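좀벌레 (실내에 사는 좀류)

좀, 좀벌레, 은빛벌레, 영어로는 실버피시. 부르는 이름이 많은데 대개 밤에 욕실 불을 켰을 때 배수구 쪽으로 미끄러지듯 달아나는 납작한 은색 벌레를 말해요. 저는 라트사이드(Laltside)의 오래된 연립에서 이 벌레와 꽤 길게 같이 살았고, 그러다 자료를 뒤지게 됐고, 뒤진 김에 이 항목을 맡아 쓰고 있습니다. 학술적인 글을 기대하신 분께는 미리 양해를 구할게요. 말투가 이래서 그렇지 내용은 찾아볼 만큼 찾아보고 적었어요.

분류와 이름

좀은 곤충강 좀목에 속합니다. 날개가 없어요. 있다가 퇴화한 게 아니라 조상 때부터 날개가 없던 계통이라서, 벼룩이나 이처럼 나중에 날개를 잃은 곤충과는 사정이 다릅니다. 예전 책에는 돌좀까지 한데 묶어 '총미목'이라고 적은 경우가 많은데 지금은 둘을 나눠서 봅니다. 헌책방에서 산 도감이 이 문서랑 다르게 말하더라도 당황하지 마세요. 도감이 나이를 먹은 거예요.

집에서 만나는 종은 몇 안 됩니다. 은색으로 반질거리는 양좀(Lepisma saccharina)이 제일 유명하고, 회색빛이 돌고 몸집이 좀 더 큰 긴꼬리 종류(Ctenolepisma longicaudatum)가 요즘 유럽 쪽에서 자주 이야기되고, 얼룩무늬가 있고 더운 곳을 좋아하는 얼룩좀(Thermobia domestica)이 있어요. 우리말 이름은 자료마다 조금씩 다르니까 정확히 찾으려면 학명으로 검색하는 편이 낫습니다. 양좀 학명의 saccharina는 설탕에서 온 말이에요. 전분이나 당이 든 것을 잘 먹어서 붙은 이름인데, 저는 이걸 알고 나서 찬장의 설탕 통부터 밀폐 용기로 바꿨답니다.

생김새

다리는 여섯 개, 곤충이니까 당연하죠. 몸은 머리 쪽이 넓고 꼬리로 갈수록 가늘어져서 당근을 납작하게 눌러 놓은 것 같고, 겉은 아주 작은 비늘로 덮여 있습니다. 손으로 잡으면 손끝에 은색 가루가 묻는데 그게 비늘이에요. 천적한테 붙들렸을 때 미끄러져 빠져나가는 데 도움이 된다고 합니다. 머리에는 긴 더듬이가 한 쌍, 배 끝에는 실 같은 꼬리가 세 가닥 뻗어 있어요. 이 꼬리 세 가닥이 제일 확실한 구별점이라서, 벌레 사진을 받으면 저는 무조건 꽁무니부터 봅니다.

양좀과 긴꼬리 종류는 처음에는 헷갈려요. 긴꼬리 쪽이 더듬이와 꼬리가 길고 몸 옆으로 털이 까슬까슬하게 나 있습니다. 돋보기가 있으면 금방이고, 없으면 나온 장소로 짐작해 볼 수 있어요. 축축한 욕실이면 양좀, 거실이나 마른 창고면 긴꼬리일 가능성이 높다는 식으로요. 물론 짐작은 짐작입니다!
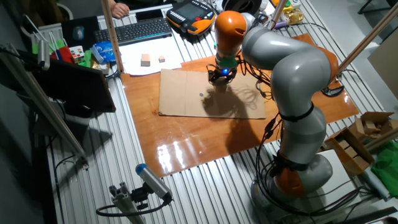 로봇 팔 아래에 놓인 판지

한살이

좀은 번데기가 되지 않습니다. 알에서 나온 새끼가 어른을 그대로 줄여 놓은 모양이고, 허물을 벗으면서 커져요. 갓 나온 새끼는 희끄무레하고 비늘이 없다가 허물을 몇 번 벗은 뒤에야 그 익숙한 은빛이 나옵니다. 특이한 건 다 자란 뒤에도 허물벗기를 계속한다는 점이에요. 대부분의 곤충은 어른이 되면 더는 안 벗거든요. 더듬이나 꼬리가 끊어져도 다음 허물벗기를 거치며 조금씩 다시 자라납니다.

수명도 길어요. 조건이 맞으면 몇 해를 삽니다. 초파리나 모기를 생각하다가 이 대목을 읽으면 좀 아득해지죠. 우리 집 세면대 밑에서 봄에 본 그 녀석이 겨울에 본 그 녀석일 수도 있다는 얘기니까요. 대신 번식은 느린 편입니다. 알은 틈새에 몇 개씩 낳고, 온도가 낮으면 깨어나는 데 오래 걸려요. 바퀴처럼 순식간에 불어나는 일은 드물고, 많이 보인다면 꽤 오래전부터 살고 있었다고 생각하는 게 맞습니다.

짝짓기는 의외로 정성스러워요. 암수가 마주 보고 더듬이를 떨며 맞대다가 물러나기를 되풀이하고, 수컷이 달아나면 암컷이 쫓아가고, 그런 다음 나란히 서서 수컷이 꼬리를 떱니다. 그 뒤 수컷이 정자가 든 주머니를 바닥에 놓으면 암컷이 그걸 거두어 갑니다. 저는 영상으로만 봤어요. 실물을 보려고 새벽에 욕실 앞에 쪼그려 앉아 있어 봤는데 다리만 저렸습니다.

먹이와 피해

좀이 좋아하는 것은 전분, 당, 그리고 셀룰로오스예요. 집 안 물건으로 바꿔 말하면 책 제본에 쓴 풀, 벽지 풀, 종이, 면이나 마 같은 식물성 천, 밀가루 부스러기 같은 것들이 되겠네요. 풀을 먹인 옷깃도 곧잘 갉습니다. 죽은 벌레나 자기가 벗은 허물도 먹고요. 먹을 게 없어도 꽤 오래 버티기 때문에 부엌만 깨끗이 치운다고 금방 사라지지는 않아요.

종이에 남은 흔적은 좀벌레답습니다. 구멍을 곧게 뚫기보다 표면을 긁어 먹어서, 빛에 비춰 보면 군데군데 얇아진 자리가 보이고 가장자리가 들쭉날쭉해요. 종이 코팅이나 인쇄면이 벗겨지기도 합니다. 책을 관통하는 동그란 터널이 있으면 그건 좀이 아니라 빗살수염벌레 같은 딱정벌레의 애벌레를 의심해야 해요. 흔히 '좀먹었다'고 하지만 책이든 옷이든 범인이 진짜 좀인 경우는 생각보다 적습니다. 스웨터에 난 구멍은 거의 옷좀나방이나 수시렁이 애벌레 쪽이고요. 우리말이 좀한테 억울한 누명을 많이 씌운 셈이죠.

사람에게는 어떠냐면, 물지 않고 쏘지도 않습니다. 병을 옮긴다는 근거도 뚜렷하지 않아요. 다만 허물과 비늘이 먼지에 섞이면 예민한 사람에게 알레르기를 일으킬 수 있다는 연구는 있으니, 많이 나오는 집이라면 청소기를 자주 돌리는 게 좋겠습니다.

기록물 보관 시설에서의 좀

가정집에서는 성가신 정도지만 종이를 모아 두는 곳에서는 얘기가 다르죠. 제가 자주 드나드는 리스트몬트(Listmont) 자료관에는 지역 신문과 지도, 편지 묶음이 상자 3031개에 나뉘어 들어 있어요. 이 자료관은 서고 벽을 따라 끈끈이 덫을 놓고 잡힌 벌레를 종류별로 적어 두는데, 어느 해 장부를 보니 좀만 870마리가 올라 있더라고요. 지하 서고의 배관 보온재를 갈고 나서는 숫자가 뚝 떨어졌습니다. 약을 친 것도 아닌데 말이죠.

덫 장부에서 중요한 건 총합보다 자리예요. 한 구석에서만 계속 잡히면 그 근처에 물기나 틈이 있다는 뜻이고, 고르게 잡히면 새로 들어오는 물건을 따라온 것일 수 있습니다. 특히 긴꼬리 종류는 포장재와 상자를 타고 건물 사이를 옮겨 다니는 것으로 알려져 있어서, 들어오는 짐을 며칠 따로 두고 살피는 시설이 많아요. 라데포게드(Ladefoged) 창고처럼 입고 구역을 아예 다른 동에 둔 곳도 있고요.

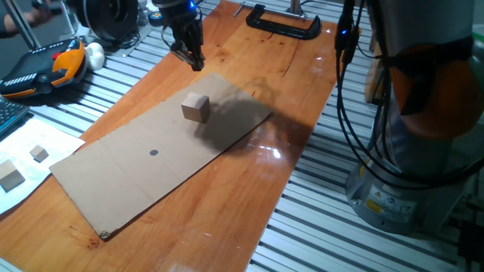

판지 위의 나무 정육면체

사는 곳과 습성

양좀은 습도가 높은 곳을 좋아합니다. 욕실, 싱크대 밑, 세탁기 뒤, 환기가 안 되는 붙박이장 같은 데요. 긴꼬리 종류는 그보다 건조해도 잘 견디고, 얼룩좀은 보일러실이나 빵집 오븐 옆처럼 뜨끈한 자리에 모입니다. 세 종 모두 빛을 싫어하고 밤에 움직여요. 몸이 납작하니 걸레받이 뒤의 종이 한 장 두께 같은 틈에도 들어가 버립니다.

그런데 매끈한 면은 잘 못 올라가요. 욕조나 세면대에서 자주 발견되는 건 거기가 좋아서라기보다 떨어졌다가 못 나오는 거랍니다. 배수구에서 기어 올라왔다고 생각하는 분이 참 많은데(저도 그랬어요, 그래서 배수구에 뜨거운 물을 얼마나 부었는지 몰라요) 보통은 벽이나 천장 틈에서 나왔다가 빠진 거예요.

천적으로는 집게벌레, 지네, 거미가 꼽힙니다. 그중에서도 그리마, 흔히 돈벌레라고 하는 다리 많은 친구가 좀을 잘 잡아먹어요. 좀이 싫어서 그리마를 들일 사람은 별로 없겠지만요. 가죽거미 종류도 좀을 사냥하는데 우리 집에서는 아직 못 봤습니다.

줄이는 방법

완전히 없애겠다는 목표는 잡지 않는 편이 속이 편합니다. 한두 마리는 어느 집에나 있을 수 있어요. 제가 해 보고 효과가 있었던 순서대로 적어 볼게요.

첫째는 습기예요. 샤워 뒤에 환풍기를 충분히 돌리고, 물 새는 이음새를 고치고, 장마철에는 제습기를 씁니다. 양좀의 알과 어린 것들은 건조한 공기에 약해서 이것만으로도 차이가 큽니다. 긴꼬리 종류라면 효과가 덜하니 앞에서 말한 꽁무니 확인을 먼저 하시고요.

다음은 틈 막기. 걸레받이와 바닥 사이, 배관이 벽을 뚫고 나오는 자리, 들뜬 벽지 가장자리를 실리콘이나 퍼티로 메웁니다. 재미없고 허리 아픈 작업인데 한번 해 두면 오래가요. 저는 욕실 하나 하는 데 오후를 다 썼습니다.

끈끈이 덫은 잡는 용도보다 어디서 나오는지 알아보는 용도로 좋습니다. 간델(Gandel)이라는 동네 철물점에서 파는 납작한 덫을 5개 사서 방마다 벽에 붙여 놓았더니 현관 신발장 밑이 문제라는 걸 알게 됐어요. 욕실만 의심하고 있었는데 말이에요! 유리병 겉에 테이프를 감고 안에 빵 조각을 넣어 두는 방법도 있습니다. 겉은 타고 올라가는데 안쪽 유리는 미끄러워서 못 나오죠.

규조토를 틈에 얇게 뿌리는 방법도 자주 소개됩니다. 비늘과 겉껍질의 왁스층을 망가뜨려 말려 죽이는 원리인데, 가루를 들이마시면 사람한테도 좋지 않으니 마스크를 쓰고 바람 없는 구석에만 조금씩 쓰세요. 축축한 자리에서는 힘을 잘 못 씁니다. 라벤더나 계피, 삼나무 조각은 냄새가 좋다는 것 말고는 저희 집에서 뚜렷한 변화를 못 느꼈어요.

책은 벽에서 조금 떼어 꽂고, 안 보는 책을 지하나 베란다에 쌓아 두지 마세요. 이미 의심스러운 책은 비닐로 밀봉해 냉동실에 넣어 두는 방법이 있습니다. 꺼낸 다음에는 실온으로 다 돌아올 때까지 비닐을 열지 말아야 물방울이 안 맺혀요. 가죽 장정이나 귀한 고서는 집에서 하지 말고 보존 처리를 하는 곳에 물어보시고요.

헷갈리기 쉬운 벌레

돌좀은 야외 바위틈이나 숲 바닥에 살고 등이 굽었으며 놀라면 톡 튀어 오릅니다. 좀은 튀지 않고 달려요. 먼지다듬이는 훨씬 작아서 점처럼 보이고 꼬리 가닥이 없습니다. 책장에서 나왔다고 다 좀이라고 부르는 분이 많은데, 눈을 가까이 대야 겨우 보일 크기라면 먼지다듬이일 때가 많아요. 집게벌레는 배 끝에 집게가 있어서 한 번 보면 구별되고요. 어린 바퀴를 좀으로 착각하는 경우도 있는데 바퀴는 몸이 타원형이고 비늘이 없습니다.

같이 보기

먼지다듬이
옷좀나방
그리마
돌좀목
수시렁이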